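Topics > Work and labour > Automation in serviced accommodation

Wusadska room-reset program
By Estrella Medrano. Last edited November
14 shares | 4 comments

The Wusadska room-reset program is a workplace automation project at Wusadska, a serviced-apartment operator with 169 units across two buildings, Tierney and Sestier. It covers the small tidying jobs between guests: stacking dishes, folding, putting things back on shelves. Vacuuming and linen carts not included. Staff call it "the reset" or just Voketti, after the software that schedules it.

Background

Room attendants at Tierney had been working to a fixed turnaround since the building opened. Dishes were the sticking point. Guests leave them anywhere, nested any old way, plastic mixed in with everything else, and a cleaner loses time sorting the pile before it can go near a sink. An earlier attempt used a fixed arm in the ground floor kitchen. Dropped after one winter — everything still had to be carried down to it.

The current program took a different route. Attendants do the handling themselves with hand-held grippers fitted with cameras, and the recordings are used to train the arm. Operations manager Nii Ametepe wanted the people who already knew the rooms to do it, not contractors. Recording is done in furnished rooms with ordinary clutter left about.

Recording work

A session is a list of short tasks on a tablet. Pick up, seperate, restack, set down. Each is done several times with the objects moved between goes. Two finger pads close on the object when the trigger is squeezed, and the wearer has to learn to do without wrist tricks and fingertips. Thin rims are slow going at first. Nested dishes are harder again, as the pads have to find one rim among a lot of others. 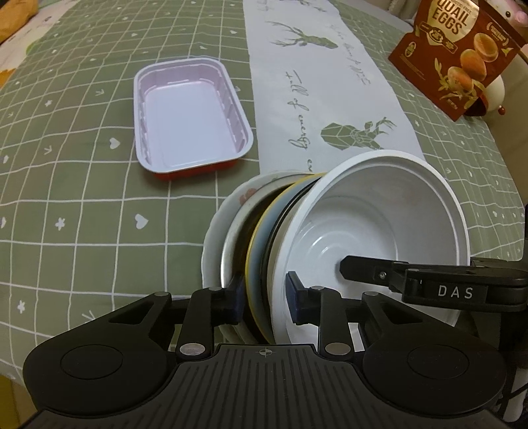 Finger pads at a group of nested dishes, the large white bowl in front.

Rooms are varied on purpose. Patterned cloths, runners, food packets, soft toys. Mawuli Aryee, who sets the rooms up, keeps a tub of props in the Sestier linen store and swaps things over at lunch. Plain backgrounds were tried early on and gave poor results once the arm went into a lived-in unit.

Evening sessions were added later. Windows go dark, ceiling lights reflect in the glass, and the recordings need to cover that as well as daylight. Light plastic cups are on most evening lists, stacked one in another. They tip easily and a squeeze that suits the bottom cup can be too much for the top one. Attendants are asked to keep the pace natural and not slow down for the camera, so a bit of blur is accepted.

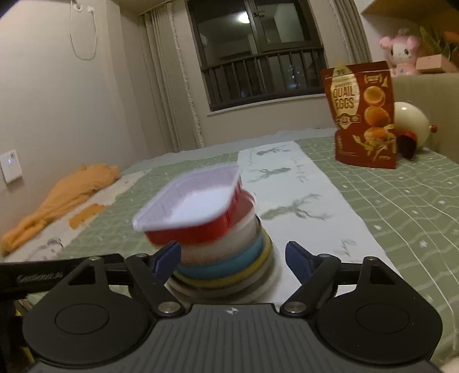 Effects on staff

Mixed. No attendant positions were cut in the first year, though two vacancies at Sestier went unfilled, which the staff group counts as a loss and management doesn't.

The roster changed most. Recording shifts are four hours and sit outside the cleaning quota. Popular with older attendants, as there is less bending and no chemicals. Sore forearms were reported within weeks, from holding the grippers up. Benedicta Gbeho, the shift lead at Tierney, got the sessions broken into 20 minute blocks and a strap added to take some of the weight. Complaints eased off but didn't stop.

Pay was the longer argument. Recording was first paid at the cleaning rate. Since Monday rosters were redone it carries a loading, and attendants who have logged 200 tasks can train others at a higher grade. What happens to that grade when the recording is finished hasn't been settled.

Footage is another sore point. The cameras face the hands and the object but staff wanted it in writing that recordings wouldn't be used to time them. An agreement was signed, covering recording shifts only. Ordinary cleaning is still timed through Voketti, as it was before.

Current status

The arm is on trial in one Tierney unit with an attendant present. Cups and single bowls only. Mixed stacks are still done by hand. Elikem Zakaria, who runs the trial, has asked for about 220 more evening recordings before mixed stacks are tryed again.

See also

Hand-held grippers
Housekeeping labour
Teleoperation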